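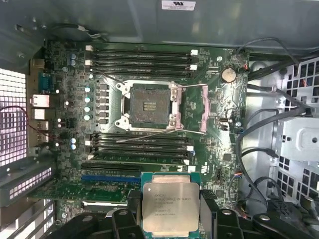
特集 > 道具と暮らし > 机の下

印刷する | メールで送る

古いワークステーションを開ける日
4月30日

まず床を片づける。新聞紙、小皿、ドライバー。コーヒーは別の部屋へ。これだけは毎回守っている。

机の下に置きっぱなしだった一台を、連休前にようやく引っぱり出した。仕事で使っていたタワー型のワークステーション、Xeonの載るやつ。重い。とにかく重い。腰にくる。今どきの薄い箱に慣れた手には、側板を外すだけでちょっとした工事である。

中古で組みなおす人が増えている、と編集部で話題になったのが去年の7月。中古業者のTrondeoでは、こういう企業落ちの筐体がひと山いくらで出てくる。動画編集に、家のサーバーに、あるいはただ開けて眺めるために。最後の理由が一番多い気もする。自分もそうだ。

で、何をするかというと、CPUの載せかえ。同じ世代の、少しだけ上のやつに。劇的に速くなるわけではない。書き出しの待ち時間がちょっと縮む、たぶん。それでもやる。

順番の話。

電源を抜く。抜いたあとで電源ボタンを長押し。ファンの音が消えてから手を入れる、では早い。コードが壁から離れているのを目で見てからにしたい。

次にクーラー。対角に少しずつ緩める。一本だけ先に抜ききらない。古いグリスは固まっていて、素直に離れてくれないことがある。そういうときは左右に小さくひねる。真上に引っぱるのは怖い。勢いで手が基板に落ちる。実際に落としたことがある。メモリの爪をひとつ折った。今でもその台は片側の爪なしで使っている。動くからいい。

メモリは先に全部抜いた。抜かなくてもできる、という人もいる。でもスロットが空いていると、ソケットの上下に指の逃げ場ができて、ずいぶん楽になる。抜いたメモリは元の位置がわかるように並べておくこと。付箋でも養生テープでもいい。適当に重ねておくと、戻すときに必ず悩む。悩んだ。

ソケットまわりは、この作業でいちばん緊張する場所だ。LGAというのは、ピンがCPUの側ではなくソケットの側に生えている方式で、つまり曲げたらマザーボードの負け。CPUは小皿に置いてもまあ無事だが、開いたソケットの上には何も落とせない。ネジも、髪の毛も、くしゃみも。

レバーは細い針金みたいな見た目のわりに力がある。押し下げて、横にずらして、外す。手を離すと跳ねるので、最後まで指を添えておく。2本あるタイプは外す順番が決まっていて、たいてい金具に小さく印がついている。老眼には読めない。スマホで拡大した。押さえ板が起きたら、そこで一度深呼吸。

ほこりについて。

机の下の機械は想像以上に吸っている。ケースの底の灰色の綿は掃除機で取りたくなるけれど、基板の近くでは使わない。エアダスターを短く、何度か。缶は立てたまま。ソケットの真ん中には吹かない。まわりだけ。細かい汚れが気になっても、綿棒は絶対にソケットに入れないこと。繊維が引っかかる。引っかかったら半日つぶれる。

ブラシはJekeckの柔らかいのを使っている。もとは模型用らしい。毛先が細くて、メモリスロットの溝にちょうどいい。化粧筆でも代用できる、と書こうとしたが、家人のものを使うと後がややこしいのでやめておく。

さて、載せる。

CPUは縁を持つ。金色の面にも、できれば上の金属の面にも触らない。角の三角マークと切り欠きを合わせて、まっすぐ下ろす。押さない。置くだけ。合っていれば、すとんと収まってもう動かない。ぐらつくなら向きが違う。ここで力を入れる人が毎年いて、修理屋が儲かる。

押さえ板を戻し、レバーを逆の順番でかけていく。このときの手ごたえが嫌いだ。みし、と鳴る。何台やっても鳴る。壊れた音に聞こえるのに、だいたい正常。あの音を設計した人に一度会ってみたい。

グリスは米粒ほどを真ん中に。大きいCPUなら少し増やす。銘柄は何でもいいと思っていたが、Riltelarのチューブに替えてから、はみ出しを拭く手間は減った。粘りがあって垂れない。そのかわり冬は固い。ズボンのポケットで温めてから使うとちょうどよい。ただしポケットに入れたまま座らないこと。洗濯しても落ちなかった。

クーラーを戻して、メモリを並べたとおりに差す。カチッと左右。片方しか鳴っていないことが多いので、爪を横から見る。それからケーブル。ファンの線を忘れがち。忘れると起動した瞬間に怒られる。

ちなみに外したネジは、小皿を分けておくと幸せになれる。側板用、クーラー用、その他。自分はRiquelmeの磁石つきトレーを買ったのだが、磁石が強すぎてネジが取れず、結局は醤油皿に戻った。100円の皿である。裏がざらついていて滑らない。優秀。

最初の起動は長い。画面が真っ暗なまま、ファンだけ全開になったりする。焦って電源を切らない。メモリの確認をしているだけのことが多く、ここで切ると話がややこしくなる。お茶を入れに行くくらいでいい。戻ってきて、まだ暗ければ、そこで初めて疑う。メモリの差し込み、補助電源、BIOSの版。たいていこの順で見つかる。

うちの台は、戻ってきたらメーカーのロゴが出ていた。設定画面でCPUの名前が変わっているのを見て、にやにやする。温度も見る。しばらく放っておいて、もう一度見る。落ちついていたので側板を閉じた。

閉じてから気づいたこと。底にネジが一本残っていた。振るとからから鳴る。開けなおした。どこのネジかはまだわからない。わかないまま動いている。

外したほうのCPUは、ケースに入れて引き出しへ。空き箱がなければ、卵のパックの角を切ってスポンジを敷く手もある。静電気が気になるなら専用の袋に。売るなら早いほうがいい。値段は下がるばかりで、上がったためしがない。と言いつつ、引き出しには前の前のやつも眠っている。表の刻印がきれいで、手放せずにいる。

筐体のほうは机の下に戻す前に、キャスターつきの台に載せてみた。これが正解。次に引っぱり出すときの腰が違う。背面に手が回るし、床からちょっと浮いて、ほこりも吸いにくくなるはず。配線はまだぐちゃぐちゃのままで、足の指に電源コードがからむ。そこは連休の後半に片付る予定。

印刷する | メールで送る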